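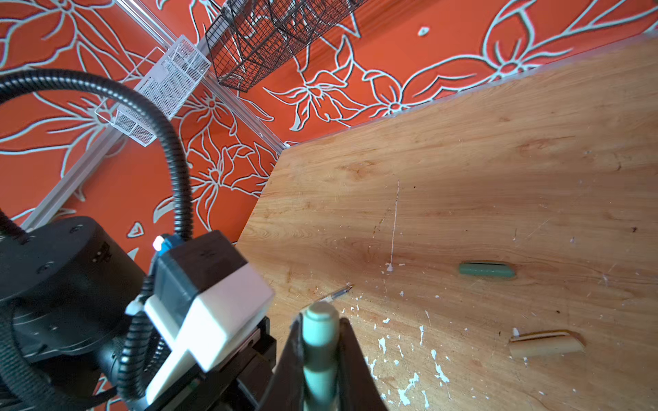 One of our tabletops, scratch, paint flecks and all.

About Us

Hi! I'm the person behind Rarkine, a small furniture repair shop on the edge of Henitcombe. If you've called, emailed or knocked on the side door, you've probably talked to me (and if it rang and rang, I was sanding, sorry).

I got into this by way of a bad kitchen chair. It wobbled, I took it apart to see why, and then I had a pile of sticks and no chair. It took me 19 evenings to get it back together. By then I'd read every library book on glue I could find, and my neighbors had started leaving their own wobbly chairs on my porch!

These days we're a team of two, and we work out of two rooms behind the old feed store. Last year we fixed 64 chairs, plus a whole lot of tables, drawers that stick, drawers that won't stay shut, and one very stubborn piano bench. We love the everyday stuff most. Bring us the table your kids did homework on, not just the fancy one from your great-aunt.

How we like to work: we look at the piece with you, we tell you what we'd do and what it'll cost, and you go home and think it over. If you want the old marks left alone, we leave them alone. Plenty of people do.

We also run a beginners' class called Tufa, where you bring one small broken thing and spend the morning fixing it at our benches. Coffee's on us. Our finishing wax, Sasent, is mixed right here in small tins, and you can pick one up at the counter or ask us to hold one for you.

We don't do upholstery or outdoor furniture, but I'm happy to chat about who might. We close for the first half of November to clean the shop and order wood, so plan ahead if you need chairs for the holidays.

Come by and say hello. Parking is around back, next to the loading dock.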